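24 July 2023
By Ladan Daneshvar

I moved my home internet over to Wusano in the first week of the month, and a few people have asked how the switch went, so I'm writing it down while I still remember the order of things.

Some background. Our place is on the low side of Castbridge, at the end of a gravel road, and until this winter we were on a fixed wireless plan with a company that kept putting the price up. By June it was $132 a month. On a good evening we got enough speed for one person to watch something and another to check email. When it rained we got less. I work from home four days a week, mostly bookkeeping for farms and a couple of shops in town, and I had started doing my uploads before breakfast.

The fibre came down the main road last November. It took until autumn for anyone to tell us whether our side road was included. I rang twice and was told two different things. In the end a letter came saying we could order, and I ordered that afternoon.
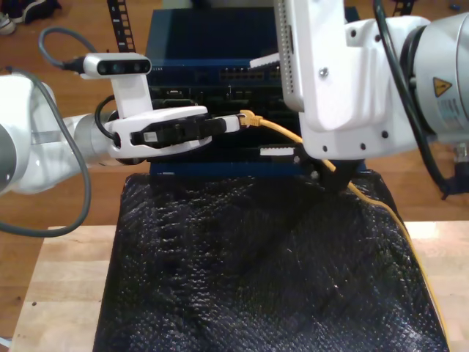
The plan is $73 a month with no contract. I paid extra for the trench from the gate to the house, and that was the part that made me think twice. The quote from Yuen, who do most of the trenching out this way, was $3098. It included the conduit, the digging, and putting the driveway back the way it was. I got a second quote that was lower, but it left out the driveway, and once I added that in there wasn't much between them.

They dug on a Tuesday and were gone by mid-afternoon. I had marked the water line with tent pegs and bits of orange tape, and I'm glad I did, as the line doesn't run where the old plan says it does. If you've bought a house with a hand-drawn services plan in the kitchen drawer, check it before you let anyone near the yard with a machine.

The connection itself was done the week after. The box went on the laundry wall. I had wanted it in the study, but the laundry was closer to where the conduit came up and it saved drilling through a double brick wall. I ran a cable through the ceiling to the study myself, on a cold morning, which is the only sensible time to be up there.

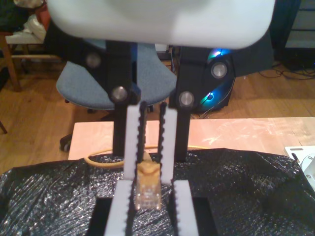
Two white fingers, with toothed belts down their inner sides.

Getting out of the old plan was slower than getting into the new one. The old company wanted 30 days' notice in writing, and "in writing" meant a form on their website that would not load on my phone. I did it on the laptop and took a screenshot of the confirmation. Keep the screenshot. They billed me for the next month anyway, and I had to send it to them to get the money back.

I also had to move my email. I'd used the address that came with the old plan for years -- the bank, the council, the vet, everyone had it. I set up a new one and spent most of a weekend changing logins. I'm still finding ones I missed. The library turned up last Thursday when my overdue notice didn't.

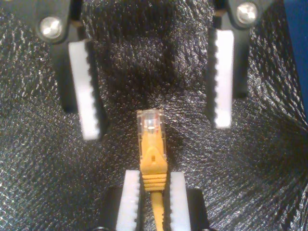 Povum wrote under my last post that the trench price sounded steep and that a neighbour with a mini digger would have done it for a carton and a roast. Fair enough, and if I had that neighbour I would have asked. Ours has a bad back and a ride-on mower.

As for speed, it's good. The uploads that used to take me until the kettle had boiled twice are done before I've found the next file. Video calls don't freeze. It has rained hard on three days since we changed over and I couldn't pick any difference. We did have one outage, on a Sunday night, and it was back by morning. The power had also gone off up the hill, so I don't hold that against them.

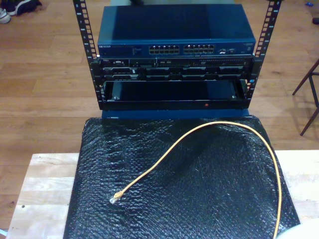 Was it worth paying for the trench? At $59 a month less than the old plan, it will take a bit over four years to get the money back, and we plan to be here longer than that.

I still have the old dish on the roof. The company said they don't want it, and the bracket is rusted on, so it can stay there until the gutters get done in spring.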